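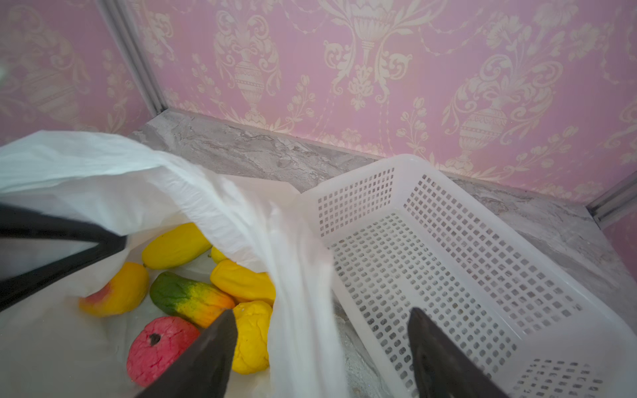 Sunday, July 4, 2021

Slept late, which I never do, and woke to somebody's firecrackers going off well before lunch. The dog next door was beside himself, poor thing. I took my coffee out to the back step and sat there longer than I meant to, thinking about Grandma's letters and whether I should finally get on with typing them up.

There are 316 of them, not counting the postcards. I have done 28 since December, and at that rate I will be an old woman myself before I get to the ones from the lake! But I did one more this morning, the one where she is cross with the landlord and then spends a whole page on plum jam, and I laughed out loud at the part about the lids.

Rawan called around two and we talked for an hour. Her brother-in-law Ghassan is moving again – third time in as many years – and wants her to take his piano, and she has nowhere to put it except the hall. I told her to say no. She won't.

Supper was at Efren's, with corn and far too much potato salad, and Vilho brought the cherry pie he makes every summer. We carried the chairs down to the end of the street for the fireworks and I had forgotten how much I love the gold ones that hang and drift. Came home smelling of smoke and bug spray, with a bowl of leftover salad I did not ask for.

Pink walls always make me think of Grandma's letters from the boarding house, so maybe I'll do those next. Must return Efren's bowl on Tuesday.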